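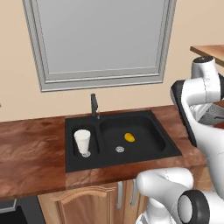

*Countertop and window, left end.*

I read the first collected volume of **Tetdale** in one sitting, on a kitchen stool, with a bowl of cereal I forgot about. Then I went back to page one and started over. So yes, I liked it!

The setup: a drowned mill town, a ferry that only runs when somebody aboard is lying, and a crew of teenagers who have figured out how to steer it. Jalari is the oldest and the one with powers (she can hear whatever a building heard last), and she would trade them for a decent night's sleep. Her cousin Szewczyk goes by his last name even with his mother. Between them and the bottom of the lake is the Skerkusico, which I won't describe, except to say that its entrance in chapter 3 takes up a double page and I made a noise out loud.

Unnur Grímsdóttir writes and draws the whole thing, and you can feel it. Jokes get set up in the corner of a panel and pay off forty pages later with no words at all. The scene where the kids argue over who has to go tell the ferryman is just six heads and a lantern, and it's the funniest thing I've read this year. Her people slouch and lean on stuff. When Jalari listens to a wall, the lettering goes small and crooked and starts leaking in from the gutters, so you end up tilting the book to catch it.

The color deserves its own paragraph. Most of the town is a sour green, and then any room where someone feels safe turns a deep orange, and by the middle of the book she's messing with you. There's one orange room you really shouldn't trust.

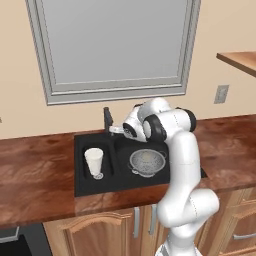
*Sink and faucet, with the arm over the right basin.*

A few gripes. The mayor's subplot gets dropped for so long that I had to flip back to remember who owed him the key. The lettering on the newspaper pages is tiny, and I have good eyes. And at 400 pages it's a heavy paperback with a stiff spine, so the gutter swallows a bit of art on the big spreads (the flooded church suffers most, and it's a gorgeous drawing).

The extras are great, though. You get thumbnails for the whole ferry chase, two rejected designs for Szewczyk's coat, and a short strip about the ferryman's dog that I'd happily buy by itself. The process notes say she drew 774 panels for the first story alone, then threw out the ending and redid it. I believe it. The ending we got is quiet and a little mean, and it leaves Jalari standing on the wrong side of the water.

Good for anyone from middle school up, as long as they're fine with a couple of scary pages. If you bounced off the single issues, try it this way, because the pacing makes way more sense in one go. Volume 2 is due in November and I've already bugged my shop about it.

**Story:** terrific once the ferry leaves

**Art:** as good as anything on my shelf

**Binding:** meh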